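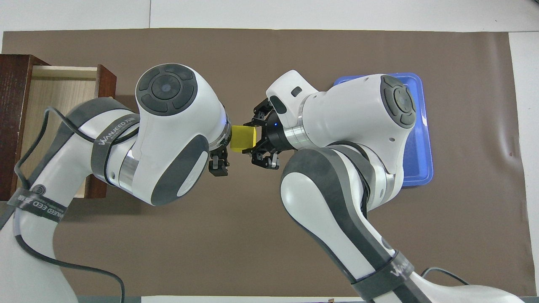 Two arms, one small yellow block, both grippers on it. Drawer open on the left.

Forum > Home Automation > Robots and Chores

Can a two-arm robot put things away in drawers yet?

Zeker
I run a small repair shop and most of my evening goes to cleanup. Small parts get sorted into trays, trays get emptied into drawers. I keep reading that two-arm setups can do this now. Is that true for a normal shop, or only for a bench where everything has been laid out ahead of time? I have 300 square feet and no spare table.
Posted 27 October 2024

Skarutham
Partly. Picking up a block and passing it from one gripper to the other is fairly reliable if the part is rigid and the lighting stays the same. Drawers are harder. The arm has to pull straight, and a drawer that sticks will throw it off. We timed ours in January on a mixed tray of 400 parts. It needed 510 minutes, and I had to step in for the washers and anything thin. I do the same tray by hand in a lot less. With no spare table I would wait – the arms need clear space on both sides.

Wei
no. get labeled bins

Naltel
Depends what you call a chore. Same part, same spot, every night, yes. Mixed junk off a bench, not yet. Put down a plain mat whatever you do, ours kept losing parts on a shiny top. Also check the reach before you buy – mine was 2 inches short of the back of the drawer.

Tags: robot arms, sorting, small shop

Related
Robot vacuum stuck on door sill
Best gripper pads for small screws
Drawer slides that pull with less force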